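Room 554, Clostlow
January 7, 2024

Round table, colored pieces. Picks up from the last entry, where I had the big table in and the small pieces still in their bag.

Pieces on the table today: orange ball, green ball, red ball, and the flat blue piece. All from the Plutetti order. The catalog gives the balls as 44 mm. I put the calipers on the red one and got a hair under, which is close enough for what we do with them. The seam on the orange one stands up a little. Rubbed it down with a gray scouring pad before starting. It rolls straighter now but it still has a favorite side.

Main trouble is still the table. The top is smooth and white and a ball set down near the middle will creep if anyone leans on the rim. Checked with the short level in two directions. Front to back is fine. Left to right it drops toward the window side. I folded a strip of card and put it under one foot, then took it out again and used a thinner one. Second try was better. A ball placed by hand now stays put as long as you let go of it cleanly.

The crumpled sheet on the left side of the table is where the orange ball goes. The creases hold it. Leave the sheet crumpled, please. Someone smoothed it out before the break and the ball ended up under the cabinet.

The red mark near the right edge of the table stays for now. Pieces start to the left of it. I tried starting them past the mark, but that's too near the rim and I spent more time picking things off the floor than moving them.

Order of work was red first, then green, then orange, with the blue piece last. Red and green were started close together on purpose. That is the hard pair, because taking hold of one tends to nudge the other and then you're chasing it across the table.

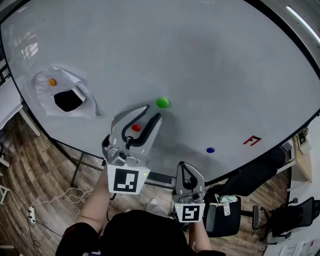
Somebody has written next to my draft of this page that the red and green should start a full hand apart, that the close pair only teaches people to be timid, and that the Wongsuwan sheet never asked for it in the first place. The same note wants the blue piece moved to the middle and one of the balls put in its place.

I checked the Wongsuwan sheet. It says "near each other" and gives no distance, so we can both be right. I'll keep the close start for the first half of each session and open it out for the second half, and write down which is which. I would leave the blue piece where it is. It doesn't roll, so it makes a decent finish when your hands are tired, and near the lower edge you can get at it without stretching.

Timing. One round is all four pieces moved and put back at their starting places. I allow 5 minutes a round, which is generous when nothing rolls off and tight when something does. Did 24 rounds before stopping. Most of the lost time was walking around the table to fetch a ball. I thought about taping a lip along the rim and decided against it, as the black edge is already hard to judge against when you're working close to it and I don't want to add to that.

If a ball goes on the floor: stop, pick it up, wipe it, start the round over. Don't carry on from where you were. I did that twice and then couldn't make sense of my own tally.

Wiping: damp cloth, then dry cloth. The table needs it as well. Fingerprints on the white top don't look like much but a ball drags on them. No spray cleaner on the top. I used some last time and the pieces slid all over the place for the rest of the session.

Floor and cables. The white power strip is on the floor at the left with its cables in a heap. It works and I left it plugged in, but I want it off the walking side. Either it goes against the wall or we get a cable cover. The wood pattern on the floor hides the dark cable pretty well and I've caught a toe on it. Also look before you roll a chair back.

Chairs. We don't need them for this work, everyone stands. Push them out to the right before you begin so there's room to get around. Please leave the tag hanging on the back of the near one until I've asked what it's for.
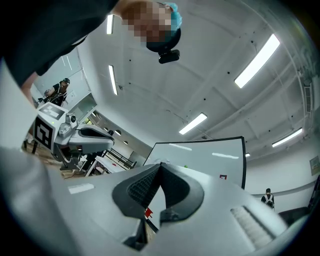 Height of the table is the other thing I keep going back and forth on. Standing square to it I'm fine for the near half. For the far half I bend at the waist, and by the end of the session I had a sore lower back. Raising the table would help me and be worse for anyone shorter. Blocks under the feet are easy to cut, but then I have to level the whole thing again, and I've only just got it to sit. Leaving it. If others have the same complaint, write it here and we'll do the blocks properly.

Cabinet: the spare balls are in the left-hand side, bottom shelf, in the Plutetti bag with the order slip. The Judimen set is on the shelf over it. Don't mix them. The Judimen balls are lighter and the green is close enough to ours that you won't notice until it rolls wrong.

To do
Cable cover or longer lead for the power strip
Replace the card under the table foot with something that won't squash
Mark the four starting places with small pencil dots, if everyone agrees
Ask about the chair tag
Second cloth, the dry one is worn through
Order one more orange ball and check the seam before it goes on the table

Cloths rinsed and hung up. Tally sheet is in the folder behind this page.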